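Plonville Toy Library
Second progress report to the Aguirre Fund
11 December 2022

Your form asks us to begin with "headline achievements," so: the toy library is open, it has stayed open, and the roof over it leaks in one place instead of two. The rest of this report follows the order of the form, except where the form asks the same thing twice.

1. Where we are against the plan

The plan said we would have 16 families borrowing by the end of the autumn. We passed that early, in the same stretch of rain that found the roof, and I would like to credit our outreach work but suspect the weather. Parents of small children will walk into any heated building with a sign on it. Many of them now come back when it's dry, and I take that as the better measure.

The plan also said we would be open two afternoons and one morning. We are open two afternoons and one morning. I mention it only because it is the single line of the original proposal that has survived without a revised version.

The catalog is behind. We bought the Tandix lending software on the understanding that it would handle "any item type." It handles books very well. It wants an author for everything, and will not save a record without one, so a good part of our collection is currently listed as written by Plonville. A search for the pull-along duck brings up the pull-along duck and also every jigsaw. Tandix support has been friendly about this and has suggested we upgrade.

2. The collection

Most of what we lend was given to us. The spring appeal brought in more than we had shelves for, and the appeal letter is partly to blame, as it said we would be grateful for anything. We have since reworded it. We are now grateful for clean, complete toys with no batteries left inside.

Building toys and animals go out the most. Puzzles go out less, and come back smaller. Board games hardly move at all, apart from one about running a railroad that is borrowed by grown men who say it's for their nephews. 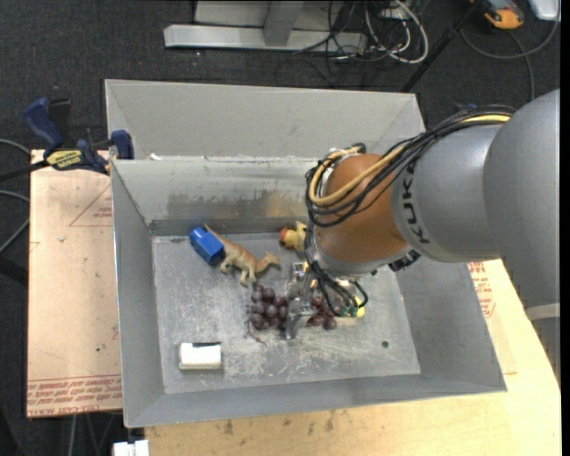
We have also learned something about how children choose. The proposal talked at length about "guided selection by developmental stage," and we printed colored labels for the purpose. Children do not read colored labels. They pick whatever the child ahead of them has just put down. We've kept the labels, which the grandparents like, and dropped the guidance, which took up most of an afternoon and ended in tears, some of them from adults.

Cleaning takes longer than we allowed for. Hard toys are washed and dried before they go back on the shelf. Soft toys we have stopped lending altogether, after a frank conversation about what happens to them at home.

3. Money

The grant for this period was $2,000. Shelving took the largest share, then the software, then washing supplies. The shelving came from Trotine, flat-packed, with instructions in which every drawing was of a different shelf. It is up. One unit leans a little toward the window and has been given the lighter things to hold.

We underspent on publicity (see rain, above) and would like your permission to move what is left to the cleaning line. The form for moving money between lines asks for three quotes. We are trying to get three quotes for dish soap.

Late fees were budgeted as income and have brought in nothing. When it came to it, none of us could bring ourselves to fine a four-year-old. I suggest we take the line out of next year's budget before it embarrasses anyone further.

4. Problems and risks

The roof. The landlord accepts that it is his roof and that the water is coming through it, but sees these as separate matters. A bucket is in place and he has promised to look in January.

Opening hours. Parents who work full days can't get to us, and they have told us so politely and more than once. We'd like to try one early evening a week. This would need another 22 dollars a week for heat and light and would put us in the building at the same time as the brass band, who were there first and are louder.

Returns. Toys come back late but they do come back. The exception is a xylophone, last heard in the apartments behind the post office. We have not pressed the matter. The family in question has four children and we feel they may be suffering enough.

5. Next period

We plan to finish the catalog, start the evening session if you agree to it, and hold a repair morning for items with missing wheels. We would also like to talk with you about the word "scalable," which appears five times in your guidance notes. We have one room. We are happy to discuss a second, provided it's dry.

The receipts are in a separate envelope, in date order apart from the shelving, which was delivered in parts and billed the same way.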